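Our internet provider, Denedar, has raised the bill again. It's now $39 a month more than the flyer said, and the flyer is still on my fridge, so I check it daily.

**2/** Called to ask why. The hold music is one song. I was on long enough to have opinions about the bridge.

**3/** The rep offered me the Brorlow bundle, which comes with 500 channels and a landline. I asked who would call me on the landline. She said, "Well, we would."

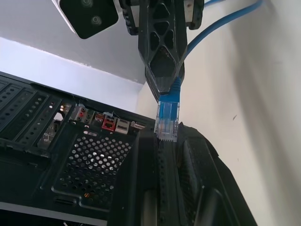
**4/** Asked what speed I'm paying for. She said "up to 700." I asked up to 700 what. She put me back on with the song.

**5/** My neighbor in Grasevstead gets the same plan for less because he threatens to cancel every February. He has it on his calendar, right next to the dentist.

**6/** So I threatened to cancel. They transferred me to a department called Loyalty, and Loyalty was closed for lunch.

**7/** Update: Loyalty called back and took $2 off. I said thank you! Out loud! Like they'd brought me soup.

**8/** The new flyer came in today's mail. It's going on the fridge too.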